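Bestska Open Day

The Bestska Open Day is a yearly public visit to the robot simulation workshop in Prendham, where people who have never been near a robot can watch one get taught, tested and scolded. It is held in April, it is free, and it lasts one long afternoon. I've been to it three times, twice as a guest and once on the helpers' side of the rope, and I wrote most of this entry after the last one. Other people have added bits and I've left them in where I agree with them.

The name comes up a lot in our local pages, so a quick sorting out. Bestska is the workshop. Triton is the simulator the workshop runs. Tijani is the hall next door, where the talks are held and where you can get coffee. Visitors mix up Triton and Tijani all the time (I did, on my first visit, and sat through half a talk on battery storage before I figured out I was supposed to be next door watching the screens).

Background

Bestska was started by Dinesh Rathnayake and Kelechi Akpan, who had been sharing a rented unit behind the Prendham bus depot. Dinesh wanted to build arms. Kelechi wanted to write the software that lets you try out an arm before you've built it, and Kelechi pretty much won, as anybody who has priced a decent arm will understand. The first open day was a favor to the landlord, whose daughter had a school project on machines. Seventeen people came. They ran out of chairs and Dinesh gave his talk from the stairs.

It grew from there. The most recent one had 821 people through the door, going by the clicker at the front desk, and that number includes me going out twice to move my car. Léonie Bodin took over the planning after the second year and brought in timed entry, which people grumbled about and then got used to. Before timed entry you could stand in the hallway for an hour and see the back of somebody's coat.

What happens on the day

You get a colored wristband at the desk and a group goes in when its color is called. Each group spends its time in the long room on the ground floor, which has the big screens along one wall and a row of desks facing them. The desks are the ones the team uses every other day of the year, so there are mugs and sticky notes and somebody's bike helmet.

The visit runs in three parts. First there's a welcome, which is short if Kelechi gives it and not short if Dinesh does. Then comes the Triton demonstration, the part people come for. After that you can wander and ask questions, and a few desks are set up so you can try driving the simulated robot yourself.

Kids get to try first. I think that's right, and they're also better at it! I watched a girl of maybe nine line up a grasp on her second go while her dad was still asking which stick did what.

The Triton demonstration

Onyekachi Idahosa has run this for as long as I've been going. She sits with her back to the crowd, puts her view up on the wall, and talks over her shoulder while she works. The talk is different every time, but the bones are the same. She loads a made-up room, gives the robot one ordinary job in it, and then lets it have a go while she explains what it's working from.

The rooms are simple on purpose. They have floors, walls, a bit of furniture and something to reach for, and the wood grain is about as fancy as the decoration gets. Onyekachi says people always ask why it doesn't look like a movie. Her answer is that she'd sooner have many plain rooms than one gorgeous one, and the number she gives is 3000, all of them different in small ways: a table moved over, a wall in another shade, the target pushed farther back. A robot that has only ever practiced in one kitchen gets very good at that kitchen and hopeless in yours.

The view on the wall is the robot's own, looking out past its hand, and it takes a minute to get used to. You keep wanting to lean sideways to see around the thing. Everything near the bottom is big black gripper, and whatever you care about is small and far off on a table. In the room she used for our group, the target was a glossy white thing with a black band around it, standing toward the back of a dark table, and from where the robot was we couldn't see the top of it. A man behind me guessed water cooler. Somebody else said lamp. Onyekachi wouldn't settle it. She said the robot didn't need to know the name of it, only where it was and how wide to open up. 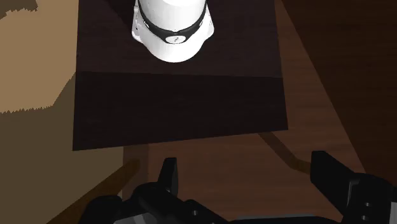 Questions visitors ask

After the demonstration the questions start, and having now stood on the helpers' side I can tell you they come in a fairly steady order.

The first is whether the robot can see in color. In Triton it gets color and it gets distance, as two separate streams, and the team can switch either one off to find out how badly things go without it. They did this for us. Without distance the arm reached for the table with great confidence and stopped well short.

The second is whether any of this works on a real arm. Kelechi usually takes that one, and I like how he handles it. He says some of it does and some of it doesn't, and that shiny objects and odd lighting are where the practice rooms and the real world drift apart the most. They change the lighting in Triton to try to cover the gap. He doesn't promise anybody a robot butler.

The third is about jobs. It gets asked every year, usually by an older person and usually last, once the kids have run off to the desks. Léonie asked the team a while back to give it a proper answer and to quit joking their way out of it, so now there's somebody in each session who sits down with whoever asks. I've listened in on a couple of those and they were the best talks of the day.

Trying it yourself

The hands-on desks use a pair of sticks and a foot pedal. The left stick moves the hand around, the right one turns it, and the pedal opens and closes the fingers. Dayana Cortés looks after these desks and she has the patience of a saint with people who stomp on the pedal.

A few things I wish I'd known my first time:

Start with the fingers wide open. If you try to open them once you're already close, you'll knock the thing over.

Go slow near furniture. The front edge of a table is easy to lose track of when you're looking down on it from above, and the hand is wider than you think it is.

Move up before you move forward. Most beginners shove straight ahead and hit the table.

Ask Dayana to turn on the second view. It shows the robot from across the room, and a lot of folks find everything clicks into place once they've seen it that way. She'll do it if you ask but she won't offer, as she likes people to try the hard way first.

Each turn is short, and there's a line. You can go around again if you're willing to wait, and plenty of people do. I went around three times and managed one clean pickup, on an object so large I don't think it counts.

The talks at Tijani

Next door there's a small program of talks through the afternoon. They're hit or miss, to be fair. The year I helped, the good one was Dayana's, on how the practice rooms get made, with lots of her early failures in it: chairs that sank into the floor, a cup that fell forever, a door that opened into itself. The battery storage one is still on the schedule. I'm told it's improved.

Coffee is at the back of the hall and so are the restrooms. There are no restrooms open to visitors on the Bestska side, so go before your color is called.

Getting in

Entry is by free ticket, released on the workshop's page in the weeks before the event. Families tend to pick the early slots. The last slot of the day is the quietest and it's the one I'd go for, partly because Onyekachi has loosened up by then and will load pretty much any room you ask her to. There's step-free access through the side door by the bike racks, and the staff will bring a lower desk over for anyone who'd like to drive from a wheelchair.

Parking is poor. The depot lot is for buses only and they do tow.

Changes and open points

The entry used to say the open day ran for two days. It never has; I think that got mixed up with the schools' visit, which is separate and isn't open to the public. I've also taken out a line claiming the hands-on desks were being dropped, after Dayana told me they're staying. If anyone has photos or notes from the very first one, the stairs year, Léonie would love to have them for the hallway display, and you can leave them at the front desk.

Last checked 3 August 2026.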